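March
By Adalberto Assunção

Progress report to Puvent: Floltgate reading and letter-writing project

1. Where we are

The grant pays for a weekly drop-in at Floltgate for adults who want help with reading, forms and letters. We opened in the autumn with one tutor and now have two. There are 40 people on the register. Most come for the forms first (housing, bus passes, school places) and stay on for the reading.

Attendance dipped in January, when the 15 bus was diverted and people from the Perine side had a long walk in the dark. It has picked up since the stop was put back. We have moved the start to half past five so that people coming off the early shift don't have to go home and come out again. 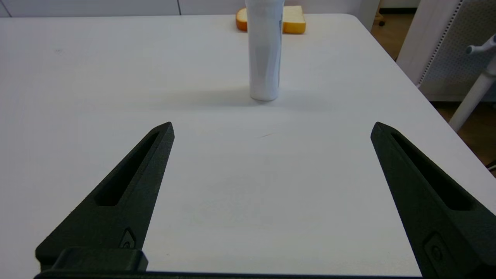
Nazar Pasichnyk thinks half past five is still too late for parents of small children and would like a morning session tried before the summer. I agree with him in principle. The difficulty is tutor hours, and I have set out the cost under section 3.

2. Teaching

The first set of workbooks was a poor choice. They were written for school leavers and several learners said so. We stopped using them before Christmas and now work from real post that people bring in, with names and account numbers covered over. It takes more preparation, but the tutors prefer it and the learners turn up with things they want to read.

Spelling is taught in the last part of each session – short lists, taken from that evening's letters. We tried spelling tests for a fortnight and dropped them.

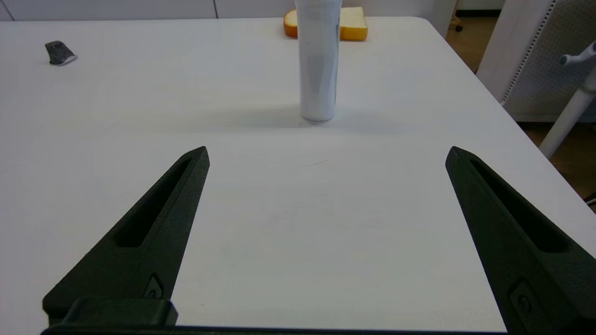 The loan shelf is going well. Marinho, the bookshop by the station, gave us a box of short novels and large-print titles, and the cookery books are hardly ever in. A few loans are overdue. We don't charge fines and don't plan to.

We had hoped to start a writing group by now. It has been put back to the next quarter, as the tutor who offered to run it has been covering absences.

3. Money

Spending is within budget. We have used £455 of the £700 set aside for materials. The workbooks took more of that than they should have, and the supplier would not take them back. Printing is the main cost from here on.

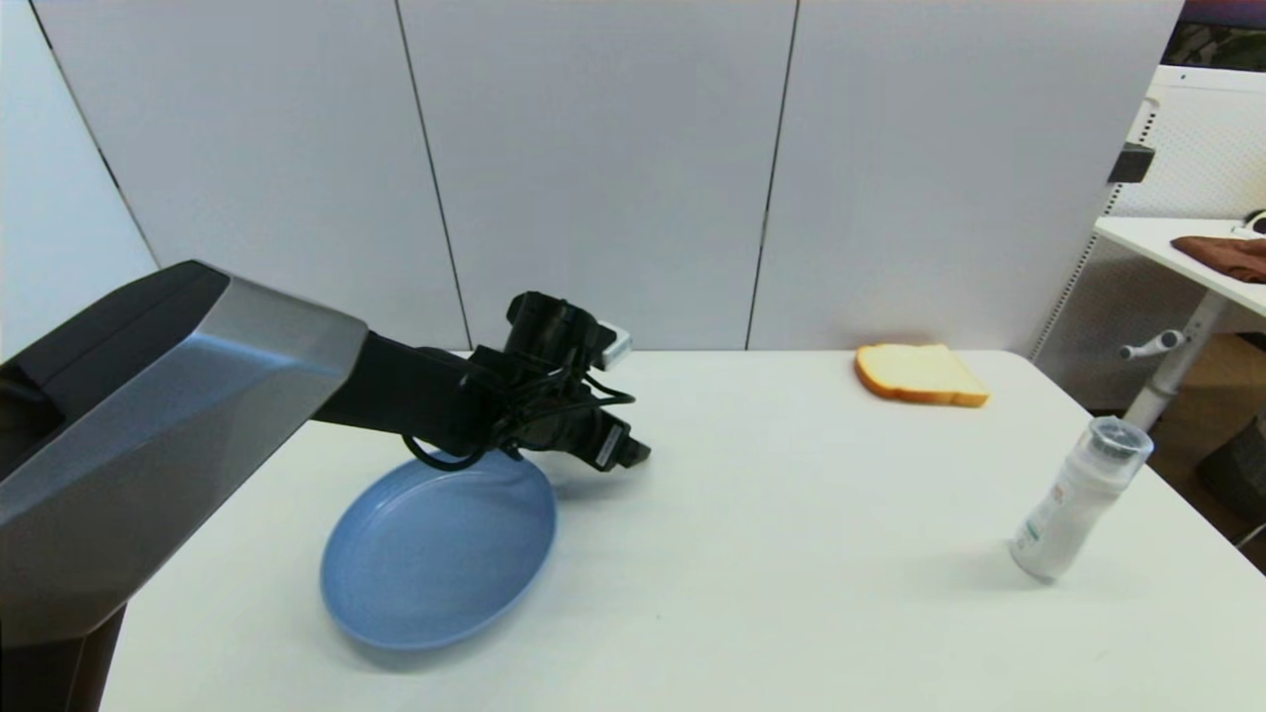
Will the rest of the materials money last until the end of the grant? It should, provided we keep printing in black and white and buy no more workbooks.

A morning session would need a further two hours of tutor time a week, plus room hire. The present grant won't cover this. If Puvent would consider moving the unspent travel line across, we could run a trial for half a term. Please let me know what you would need from us in writing.
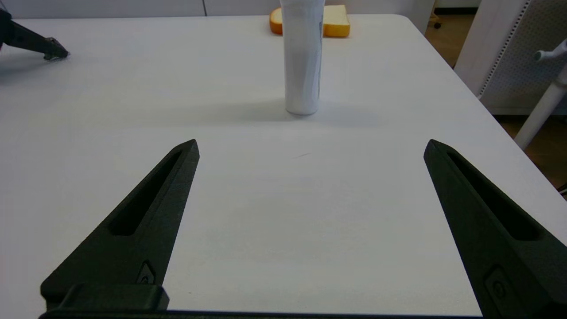

4. Next quarter

- Start the writing group, with a fixed tutor.
- Replace the sign-up sheet with a card for each learner, so that tutors can see what was covered last time.
- Ask learners whether mornings would suit them, and send you the replies.
- Find cover for tutor absences. One former learner has asked about training, and I am looking into the course fees.

The next report will include the full register figures and the receipts for the spring term.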